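Bench notebook, 17 April 2023
The pine table, the ribbed lids, and what I'd like us to stop doing

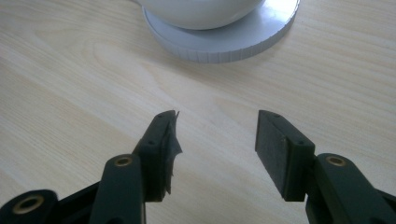 White dome on its gray ribbed disk, far side of the pine table.

Spent most of the morning at the pale table by the window, which I have grown very fond of since we brought it over from the Plembridge room in January. The top has come up beautifully. Anayeli Manríquez gave it two thin coats of the Plendorico matte oil and then left it alone for longer than I would have had the patience for, and the grain is now so soft to look at that I keep losing small pale parts against it (I put a white washer down before lunch and spent ten minutes patting the table like a man looking for his glasses).

Main job was sorting the Gralura lids. We have 14 in the drawer and they have been rolling about together with no labels, so I wiped each one, checked the rim for nicks, and put it face up on the table under the good light. The ribbing on the rims holds more dust than you'd think. A dry toothbrush run along the grooves does it nicely, and a damp cloth after. Please no solvent on the white pieces - the gloss went cloudy on one last year and it never came back.

Three lids have a worn thread and I have set them aside in the Rosales tin with a note. They still close, but you have to lean on them, and somebody will cross-thread one sooner or later. The rest went back in the drawer in two rows with a sheet of felt between.

A word on the table itself, while I have the pen in my hand. Anayeli asks that we keep hot mugs off it until the end of the month, and I'd add wet cloths to that. There is already a faint ring near the back left corner which I am fairly sure is mine, from the soup. I went over it with a little oil on a rag, and will look at it again tomorrow in daylight. If it hasn't faded I'll sand that corner lightly and own up properly.

Still to do: order more felt, the thicker kind if they have it. Find out whether the replacement lids come singly or only in the box of 20, as we really haven't the drawer space for a box. Return Anayeli's good brush, cleaned this time.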